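Stolten 942 Wet Saw - Set-Up and First Cuts

Section 2: Getting ready to tile

Read this whole section before you plug in. Takes five minutes.

2.1 Place the saw

1. Set the stand on level ground, outside if you can. Cutting throws a fine slurry everywhere.
2. Lock both leg braces. Push down on the table - no wobble.
3. Slide the water tray in from the back until it clicks.
4. Fill to the MAX line with clean tap water. Pump has to be fully covered.
5. Loop the power cord so the lowest point hangs under the outlet. Water runs down the cord and drips off there, not into the socket.

CAUTION: Use a GFCI outlet only. No GFCI, no cutting. Test the button before each session.

2.2 Fit the blade

1. Unplug the saw. Yes, even for a quick look.
2. Take off the guard and the outer flange.
3. Fit the 200 mm blade, arrow pointing the same way as the arrow on the guard.
4. Flange back on, nut finger tight, then a quarter turn with the wrench supplied.
5. Guard back on. Spin by hand, should turn freely with no rubbing.

Note: Foretti and Adico blades both fit the spindle. The Pomare one needs the reducer ring, part 2921, sold separatly.

2.3 Plan the layout

Do this before cutting anything. Walls are never square, corners least of all.

1. Find the middle of the wall and snap a vertical line.
2. Dry lay a row along the floor, spacers in.
3. Check the end pieces. Narrower than half a tile? Shift the whole row over by half a tile and look again.
4. Mark a level line for the first wall row. Don't trust the floor.
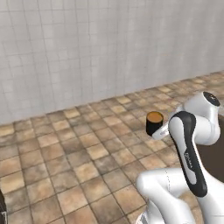
Grout lines on the floor and wall don't have to meet. Looks good if they do, but it means more cuts, and you need the same size tile on both. Decide now. Leave a small gap where wall meets floor and fill it with flexible sealant later, never grout - grout in that joint cracks.

2.4 First cut

1. Water on. Wait for a steady flow on both sides of the blade.
2. Tile face up, tight to the fence.
3. Feed slow. Let the blade do the work, if the motor drops in pitch you are pushing too hard.
4. Ease off for the last inch or the corner snaps.

CAUTION: Eye and ear protection on. No gloves near a turning blade.

2.5 After use

Unplug, drain tray, rinse the pump filter. Dried slurry sets hard and wont come out.

Section revised 4th September, replaces the August sheet. Corrections to Paora Wihongi, product support.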